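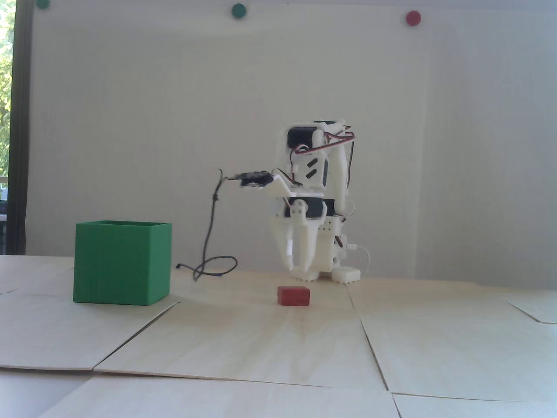 Small servo robot, white printed parts, on the bench.

Thread: Company projects in the second-year course, worth it?

bunstead_lab
We're rewriting the second-year programming course at Bunstead for next fall. The plan is to have Fluvon set the term project, with 6 of their engineers visiting during the semester. The project would count for 30 percent of the grade. Has anyone run something like this?

akhoo
We did it with Travex for 2 years. Students liked having a real client. The trouble was scheduling. The engineers had product deadlines and moved three visits in the first term. Get the dates in writing before June.
Afiq Khoo

mwrench
I'd keep it out of the second year. They still can't read someone else's code at that point. You end up teaching the company's build system and dropping data structures to make room.

akhoo
Depends on the project. Ours used plain Python and a small data set. No build system at all.

mwrench
Then it's a normal assignment with a logo on it.

tallgrass
I was a student on one of these. The useful part was code review. A guy from Ruangrit sent my work back twice over naming and missing tests, and my professors had never commented on either. The lectures by the company people were mostly slides about the company.

bunstead_lab
Reviews sound easier to arrange than visits. We have 75 students though, so it would have to be done in groups. Who set the final grade, the school or the company?

akhoo
The school. Travex filled in a one-page form for each group and we read it before grading. Don't let them grade directly, the appeals are a mess.

mwrench
Agree with that part.

Comments

dpl: Check who owns the student code. Ours signed it away without reading.

corvid9: Is the course outline public? I'd like to see it.

bunstead_lab: Draft goes up 18th February, I'll post the link in this thread.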